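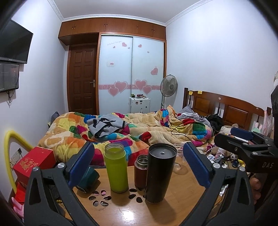

**Nallota household handling set: progress report to Antwi, October**

In this period we continued to record examples in private homes, with hand-held grippers. The plan agreed with Antwi asks for 1949 accepted recordings. At the end of October we have 900, and a further 500 are waiting for review at Vetico.

The current task group is drinking vessels on small tables: bottles, flasks, tumblers and cups, standing or lying on the side. We ask the people who record to leave their rooms as they are. This makes the review slower, but the learning system must later work in such rooms.

We rejected 19 recordings at the Mustwood home. In most of them the hand moved too fast near the vessel — the position track was lost for a moment and could not be repaired. The written instructions now ask for a slower approach.

Two points are open:

- Shiny table tops and dark lids are still difficult for the labelling step. Vetico will test a new setting in the next period.
- We would like to move part of the travel budget to review hours. We kindly ask for your approval.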